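Nalside Office Guidance: Clearing and Resetting a Shared Desk

Staff leaving a shared desk for longer than 48 hours are asked to clear it as set out in this guidance. Allow 60 minutes for a desk with two screens.

1. Switch off the monitor and shut down any laptop before moving cables.

2. Take cups and tumblers to the kitchen. Bottles must not be stored on their sides or against a monitor stand.
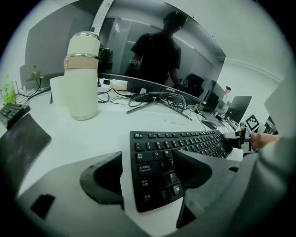 3. Lift the keyboard, turn it over and tap it gently. Wipe the keys with a barely damp cloth, including Tab, Caps Lock and Shift, where dust collects along the edge.

4. Separate loose cables and secure them behind the monitor stand. Power adapters should lie flat, clear of the mouse.

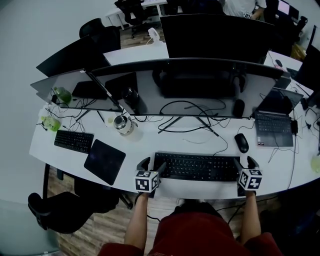

5. Return the main keyboard to the centre of the desk, in line with the monitor, and place the mouse to its right. Spare keyboards and mouse pads go back to the equipment cupboard.

Faulty items should be reported to Facilities on extension 3162. This guidance will next be reviewed in December.

Issued 2021-10-31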